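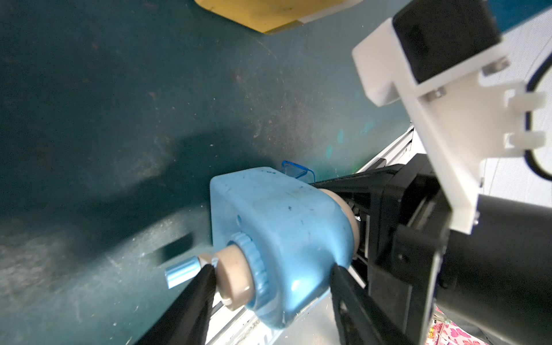
Buying a bench arm for the home workshop: what to budget for

The price on the box is the arm and its power supply. Everything else is extra, and it adds up faster than you would think. I put mine together over one winter and kept the receipts.

The arm is a secondhand Kurkitz and cost £435. New ones come with a warranty, which is worth having if you have never changed a joint motor. If you buy used, ask the seller to run every joint to both ends of its travel while you watch.

Fingers. Allow £40 for a second pair. The ones supplied with most small arms are meant for square blocks, and household odds and ends are seldom square. Rounded plastic parts slip out of flat fingers. Try the gripper on the three or four things you really want it to pick up before you order anything fancy.

Camera and bracket. A Claltar module was £50. Printed brackets are cheap, but print a spare at the same time. Leave enough slack in the cable for the wrist to turn fully, then tie it down.

Rail and fixings. Aluminium extrusion is sold by length and the cutting charge is often per cut, so work out all your pieces first and order them together. Henare sell it in short offcuts if you ask. Buy a bag of the right slot nuts at the same time. The wrong ones look nearly identical and will not grip.

Bench top. Plan on it getting scratched. Use an old board or a mat you can turn over, and wipe off grit before each session.

Measure before you pay. My bench is 116 cm long and I lost more of it than I expected, as the arm needs clear room behind it as well as in front. Mark the full reach on the bench with masking tape and live with it for a week.

Running costs are small. Put a little by each month for screws, cable ties and one replacement motor. Vinholm do a servicing kit, though most of what is in it can be bought loose for less.

Check the returns period too. Mine ran out in March, before I had even unpacked the camera.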